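05/08/2025

Water meter read 656 this morning before anyone had run a tap. Read it again after breakfast dishes and one shower, and the small dial had moved more than I would expect. The Rindeck valve under the kitchen sink is still my main suspect. It closes, but the handle goes a quarter turn past where it used to stop, and I don't trust the seat.

Plan was to isolate the branches one at a time. Kitchen first, then the upstairs bath, then the outside line. With the kitchen branch shut off the low-flow indicator kept creeping. With the upstairs bath shut off as well it slowed down. With the outside line shut off it stopped. So there are either two leaks or one leak and one valve that doesn't hold, and I can't separate those without a gauge on the line.

Called Urho Partanen, who fitted the pressure reducer. He said to put a gauge on the hose bib, close the main, and write down the pressure every few minutes. He also said the Larko reducers of that age drift upward, and asked what mine was set to. I didn't know. He was polite about it. The gauge is on order from Tomar, two days.

Dye tablets in both toilet tanks at noon. Upstairs bowl clear after the full wait. Downstairs bowl had a faint blue streak on the left side, so that flapper is bad regardless of what else is going on. Drained the tank and looked at it: the rubber has gone stiff on the hinge side and has a ridge where it meets the seat. Replacement is a 2 inch. I had bought a 3 inch in July without measuring, and it is still in its bag on the shelf.

Wiped the seat down with a plastic scrubber and refitted the old flapper for now. Took one link out of the chain. Refilled, new tablet, no streak after 14 minutes. I don't count that as fixed.
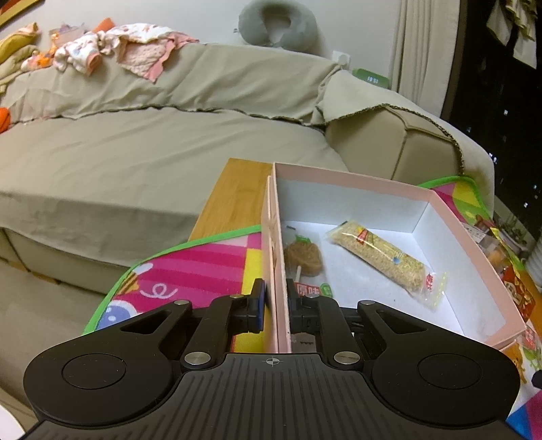 Pink box by the sofa, evening.

Rain from three o'clock on, so the outside line will have to wait. The trench along the fence is where I would look first, near the elbow. Soil there was soft last week, but it was soft everywhere last week.

Lavanya Sastry stopped by about her own bill, which has gone up more than ours. Went through it with her at the table. Half of the increase is the fixed charge, which changed in July and is printed on the second page where she hadn't looked. The rest is use. I told her to read the meter last thing at night and first thing in the morning before calling a plumber, and lent her the spare key for the meter box lid — mine to get back by the weekend.

Evening reading taken at 9 with everything shut. Will compare at six tomorrow. If the dial is still, the flapper was most of it. If it has moved, I pull the Rindeck and replace it with the Darwish quarter-turn, which means draining down the whole kitchen side.

To buy: flapper (2 inch, measure again), thread tape, a second packet of dye tablets. Return the 3 inch if the receipt turns up.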